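Tereo 手持ちグリッパーキット 組み立てと使用のレビュー

Rorbridgeの「Tereo」を二台組み、共同工房のPromowで使っている。衣類をたたむ双腕ロボットを自作していて、その腕に覚えさせる動作を人間の手で記録するための道具として買った。記録用のソフトはNôngを使った。以下は組み立てから、たたみ動作の記録を407回取り終えたところまでの感想である。

先に結論を書くと、布を扱う用途なら買ってよい。組み立ては途中までは楽で、配線だけが面倒だった。ソフトとの接続は一度決まれば安定する。爪の交換まわりと説明書には不満がある。

買った理由

最初は腕を直接遠隔操作して記録するつもりでいた。腕の側はもう動いていたし、追加の道具を買わなくて済む。しかし布が相手だと、遠隔操作ではどうしても動きが遅くなる。シャツの端を持ち上げて軽く振る、二枚重なった生地の上だけをつまむ、といった動作が手元でできても腕では追いつかない。結局、記録に残るのは恐る恐る動かした軌跡ばかりになった。

手持ち式なら、人間の速さで動かしたものをそのまま残せる。腕は後から合わせればよい。手持ち式の自作例もいくつか調べ、自分で設計するところまで考えたが、引き金の機構と開き幅の読み取りを一から作る時間がなかった。Tereoはその二つが出来合いで入っているキットで、外装は組むだけ、改造もしやすそうだったので決めた。

箱の中身と組み立て

部品は小袋に分かれていて、袋には組み立て順の番号が振ってある。これは助かった。本体の外装は白い樹脂で、左右の殻を合わせる構造になっている。合わせ目の精度は良く、やすりがけはほとんど要らなかった。片方の殻だけ、ランプの窓のふちにバリが残っていたので200番の紙やすりで軽く落とした。

ねじは一台あたり59本ある。長さの違うものが混ざっていて、見た目では区別しにくい。説明書には原寸図が載っているが、自宅のプリンターで刷ると縮尺が変わってしまい、最初はそれに気づかず長いほうを浅い穴に入れかけた。ノギスで測って分けてから始めることを勧める。仕切りのある小箱が一つあるとよい。

順番としては、指のリンク、引き金、基板、外装の順になる。

指のリンクは気持ちよく組める。左右が同じ形の部品で、向きさえ間違えなければ自然に噛み合う。軸にはめる黒いキャップは固めで、指で押しても最後まで入らない。私は木の端材を当てて軽く叩いた。金槌で直接叩くと縁が白くなるはずなのでやめたほうがいい。組んだあとに指を開閉してみて、途中で引っかかる場所があれば軸のねじを少し緩める。説明書では「しっかり締める」となっているが、しっかり締めると動きが渋くなる。締めてから少し戻すくらいがちょうどよかった。

引き金のばねは二種類入っている。説明書は硬いほうを標準としているが、長く使うなら柔らかいほうがいい。私は一台目を硬いほうで組み、半日使って人差し指の付け根が痛くなり、開け直して交換した。二台目は最初から柔らかいほうにした。柔らかいばねでも布が滑り落ちるようなことはない。保持する力は握っている指の力で決まるもので、ばねは開くときに戻す役目しかしていない。このあたりの説明が一行でもあれば迷わずに済んだと思う。

面倒なのは配線である。基板から本体上部に向かうケーブルが、引き金の軸のすぐ横を通る。余った分を丸めて押し込むと軸に触れ、押し込まずにおくと殻が閉まらない。説明書の写真は暗くて、どこを通しているのか判別できない。何度かやり直したあと、殻の内側のリブに沿わせて一周させ、細い結束バンドで一か所だけ留める形に落ち着いた。結束バンドは付属していない。頭の小さいものを選ばないと、今度は頭が殻に当たる。

組み立て時間は、一台目が丸一日、二台目は夕方に始めて寝る前に終わった。工具は六角レンチとプラスドライバーがあれば足りる。レンチは付属のものが柔らかく、途中で角がなめてきたので手持ちのものに替えた。

握った感じ

重さは前寄りで、持ち上げると先端が少し下がる。ベッドや机の上の物を上から取りにいく動きでは、この下がり方がむしろ自然に感じる。逆に、高い棚に向かって腕を伸ばすような動きを続けると手首に来る。衣類の作業ではほぼ下向きなので困っていない。

握り方には少し慣れが要る。最初は拳銃のように強く握っていたが、下から包むように手を添えて、引き金だけを指で引くほうが先端がぶれない。両手に一台ずつ持つと、自分の手の幅より外側に先端があるので、初めのうちは布の端に届いたつもりで手前をつまんでしまう。数十分やれば直る。

外装の白は汚れが目立つ。工房では機械油のついた手で触る人もいるため、私は使い終わったら中性洗剤を薄めた布で拭いている。表面の仕上げはつるつるで、拭けばきれいになる。握る部分だけはもう少しざらついていてほしい。夏場は手汗で回る。

緑のランプは明るい。暗めの部屋だと本体の向きを横目で確認できるくらいに光るので、私は気に入っている。人によってはまぶしいと言うかもしれない。消灯の設定は見つからなかった。

二台で布を張る

双腕で使う前提なので、一番試したかったのは布の両端を持って空中で張る動作だった。たたむ前に生地を伸ばす工程にあたり、これができないと次の折り目が決まらない。

黒いクリップ型の爪を付けた状態では、端をしっかりくわえてくれる。引っぱっても抜けにくく、真ん中がたるむ程度に両手を寄せたり離したりしても、つかんだ位置がずれない。毛羽のある厚めの生地ほど相性がいい。薄くて滑る裏地のようなものは、角をひと折りしてからくわえさせる必要があった。

気をつける点は左右の高さである。画面で軌跡を見返すと、私は右手がいつも少し高い。自分では水平のつもりでいた。腕に再生させると布の重みがそのまま低い側に寄るので、高さの癖は記録の段階で直したほうがよい。壁に水平の目印を付けるだけでもかなり違う。

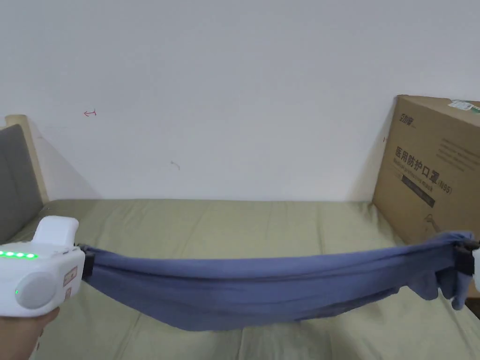

記録ソフトとの接続

NôngはTereoを正式に扱えるソフトで、設定の一覧から機種を選べばつながる。二台を同時に使うときは左右の割り当てを最初に決める。ここで一つ引っかかったのが、電源を入れた順番で左右が入れ替わることだった。割り当てを保存したつもりでも、次に右から先に電源を入れると逆になっている。今のところ、必ず左から入れるという運用で避けている。本体にテープで「左」「右」と書いて貼った。

開き幅の校正は簡単で、全開と全閉を一回ずつ記憶させるだけで済む。爪を替えたら必ずやり直す必要がある。忘れると、閉じているのに少し開いていることになり、再生した腕が布を落とす。私はこれで午後の記録を丸ごと捨てたことがある。爪の交換を検知して警告を出すくらいはソフト側でやってほしい。

映像と開き幅の時刻合わせは良好だった。手元のカメラの映像で布に触れた瞬間と、開き幅の数値が動き始める瞬間を見比べたが、私の用途で問題になるずれは見つからない。ただしパソコンで重い処理を同時に走らせると映像が飛ぶ。録っている間は他のものを閉じておく。

保存形式は素直で、一動作ごとにフォルダが分かれる。失敗した動作に印を付ける機能があり、録った直後に印を付けておくと後の整理が楽になる。録り終えてからまとめて見直そうとすると、似たような映像ばかりで区別がつかない。命名規則は自由に変えられるが、日本語を入れると一部の書き出しで止まった。半角の英数字にしておくのが無難である。

位置の追跡は、部屋の見た目に左右される。白い壁だけを背景にすると不安定になる傾向があった。箱でも紙でも、動かない物が背景にいくらかあるほうがよい。Promowの作業場所では、壁際に段ボール箱を立てたままにしてある。片づけると追跡が落ちるので、利用者の間でも動かさない約束になっている。

Tシャツをたたむ

本番の課題は半袖のTシャツにした。丸まった状態でベッドに置き、袖を探し、広げ、左右を折り、裾を上げるところまでを一続きで記録する。机ではなくベッドを使うのは、腕を最終的に寝室に置くつもりだからで、表面が柔らかいと爪の入り方も変わる。硬い机で録った動作をベッドで再生すると、先端がシーツに食い込んで止まる。

難しいのは最初の袖探しだった。くしゃくしゃになった生地では、どこが袖でどこが裾なのか、人間でも一瞬迷う。迷った動きもそのまま記録に入る。最初のうちは迷いのない動作だけを残そうとして大半を捨てていたが、腕に覚えさせてみると、迷わない記録だけでは少し位置が違っただけで固まる。途中で探り直した記録を混ぜるほうが結果がよかった。

Tereoで袖の端をつまむときは、真上から降ろすより斜めに寝かせて差し込むほうが確実である。真上からだと爪が生地を押してしまい、つまむ前に逃げる。寝かせると下の爪がシーツと生地の間に入る。このとき本体の底がシーツに触れるが、動きを妨げるほどではない。爪の先がもう少し薄ければさらに楽だと思う。

手元の視界は、指先と布の接点がよく見える。自分の目の高さから録った映像では手や本体で隠れる瞬間が多く、そこを手元側の映像で補える。どちらか片方しか使えないなら手元側を取る。逆に、Tシャツ全体がどう広がっているかは手元だけでは分かりにくく、ベッド全体が入る視点も欲しくなる。 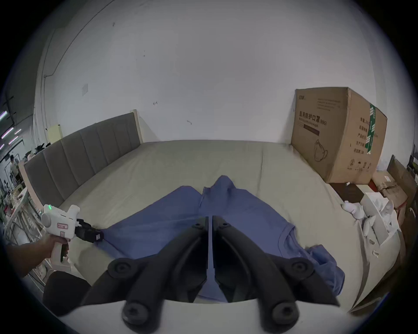 襟ぐりの縫い目をつまむと、生地が二枚重なっている分だけ厚みがあり、爪の当たりが安定する。裾も同じで、縫い目を狙って持つようにしてから失敗が減った。逆に胴の真ん中をつまむと一枚だけ持ち上がったり二枚とも持ち上がったりして、結果が毎回変わる。記録を始める前に「つまむのは縫い目だけ」と決めておけばよかった。最初のほうの記録は胴をつまんでいるものが多く、あとで分類し直した。

疲れについても書いておく。続けて録ると、最初に音を上げるのは手ではなく腰だった。ベッドの高さは立って作業するには低く、座ると奥に届かない。今は椅子に浅く座り、奥の物は先に手前へ寄せてから始めている。手のほうは、柔らかいばねに替えてからは夕方まで持つようになった。

記録の数は、袖探しから裾上げまでを通したものと、部分だけのものを合わせて407回になった。このうち左右の割り当て間違いと校正忘れで使えなかったものは除いてある。腕に覚えさせた結果は、広げるところまではまずまず、裾上げはまだ揃わない。裾上げの失敗は腕側の手首の動きが足りないことが主な原因で、Tereoの責任ではない。人間の手首で無理なくできる角度が、自作の腕にはない。手持ち式で記録する人は、録り始める前に自分の腕の可動域を一度紙に書き出しておくといい。

爪の交換と小物

別売りで白い丸みのある指先があり、これも試した。価格は一組3000円で、樹脂の小さな部品にしては高いと感じる。先が丸いので生地を引っかけることがなく、たたんだ布を挟んで横にずらす、袋状の小物を両側から寄せる、といった作業に向く。端をくわえて引っぱる用途では黒い爪に負ける。

交換の手順はよくない。指先を固定しているねじが内側を向いていて、全開にした状態で斜めからレンチを入れることになる。二回に一回はねじを落とす。落としたねじがシーツの皺に入ると探すのに時間がかかるので、交換はトレーの上でやるようにした。磁石のついたレンチを使えばいくらかましになる。工具なしで替えられる構造にしてほしいというのが、このキットへの一番の要望である。

布だけの課題に飽きてきたころから、たたんだ布の上に小物を載せて一緒に動かす課題も少し混ぜている。旅行の荷造りのような動作を想定したもので、ポーチの類は形が柔らかく、強く挟むとつぶれ、弱いと滑る。開き幅の読み取りの細かさがここで効いてくる。Tereoの数値は、閉じかけの領域でも飛びが少なく、力加減の違いがグラフにきれいに出る。自作の読み取り部ではこうはいかなかったと思う。

丸い指先で大きく開き、布の両脇に降ろしてから閉じるやり方だと、載せた物が崩れにくい。急に閉じると布だけが寄って上の物が傾く。引き金はゆっくり引いても段のない感触なので、こうした動作は録りやすい部類に入る。
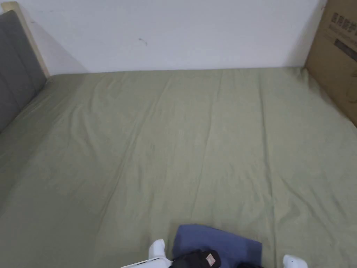

シーツの皺については、意外に影響が大きかった。きれいに張った面だけで録ったものは、皺のある面で再生したときに先端の高さが合わない。今は録る前にあえて整えず、前の動作で寄った皺を残したまま次に移っている。シーツの色も選んだほうがよく、対象の布と明るさが離れているほうが見分けやすい。緑系のシーツに濃い青の布という組み合わせで困ったことはない。

黒い小物は映像で扱いにくい。暗いところでは縁が沈んで、影なのか物なのか区別しにくくなる。露出を固定できる設定がNôngにあるので、課題を始める前に一度合わせて固定しておく。自動のままだと、白い壁が大きく入った瞬間に手元が暗くなる。

耐久性

使い始めてから壊れた部品はない。緩んだねじはあった。指のリンクの軸を少し緩めに組んでいるので当然ではあるが、何日かに一度は締め具合を確かめている。ねじ止め剤は付属せず、説明書にも触れられていない。弱いタイプを軸以外の場所にだけ付けた。

一度、ベッドの高さから床に落とした。先端から落ちて爪の片側がわずかに外を向いたが、固定ねじを緩めて合わせ直したら戻った。外装には小さな傷が付いただけで割れはない。校正はやり直した。

ケーブルの付け根は心配している。引き抜くときに本体側がわずかに動く感触があり、長く使えばここから傷むと思う。私は抜き差しを減らすために短い延長を付け、延長の側で抜くようにしている。

引き金の戻りは、最初と比べて少し軽くなった。ばねが馴染んだのか、軸が削れたのかは開けていないので分からない。動作に影響は出ていない。

サポート

説明書の原寸図の件と左右が入れ替わる件をRorbridgeに問い合わせた。返事は翌日に来て、原寸図については縮尺を確認するための目盛りを次の版で入れるという内容だった。左右の件はソフト側の問題だとして、Nôngの掲示板を案内された。掲示板には同じ症状の書き込みがあり、やはり電源の順番を決めて使っている人が多い。直る時期は書かれていない。

予備部品は爪、ばね、外装の殻が単品で買える。基板は単品では売っておらず、本体ごとの修理扱いになる。自分で組むキットとしては、ここは基板も売ってほしいところである。

よかったところ

指のリンクの精度がよく、組み上がりの動きに引っかかりがない。
開き幅の読み取りが細かく、力加減の違いが記録に残る。
黒い爪で厚手の布をくわえたときの保持が確か。
外装が拭きやすい。
引き金のばねを選べる。

よくなかったところ

配線の通し方が説明書から読み取れない。
付属の六角レンチが柔らかい。
指先の交換に工具が要り、ねじを落としやすい。
別売りの指先が高い。
電源の順番で左右が入れ替わる（ソフト側の問題とのこと）。

向いている人、向いていない人

すでに腕を持っていて、動作の記録だけが足りていない人には向いている。布や袋のように形が変わる物を扱うなら、遠隔操作より先にこちらを検討したほうが早い。共同工房で何人かで使い回すのにも向いていて、Promowでも私以外の利用者が箱詰めの動作を録るのに使っている。手の大きさが違っても、引き金の位置は大きな問題になっていないようだ。

硬い小物を精密に組む用途には勧めない。爪の先は布には十分だが、小さなねじや端子をつまむには厚い。腕をまだ持っていない人が最初に買うものでもない。記録だけがたまっていき、再生して確かめることができないと、自分の癖に気づけないまま数だけ増える。私も最初の週は再生せずに録り続け、右手が高い癖をそのまま何十回も繰り返していた。

これから組む人へ

ねじは開封したらすぐに長さで分け、配線は殻を閉じる前に引き金を何度も引いて、ケーブルが動かないことを確かめる。結束バンドは先に買っておく。ばねは柔らかいほうから試す。爪を替えたら校正をやり直す。電源は左から入れる。

次は長袖で同じ課題を録る予定で、袖が長い分だけ張る工程が増える。黒い爪を少し薄く削ったものも一組用意してある。削りすぎるとくわえる力が落ちそうなので、まず片側だけ替えて様子を見る。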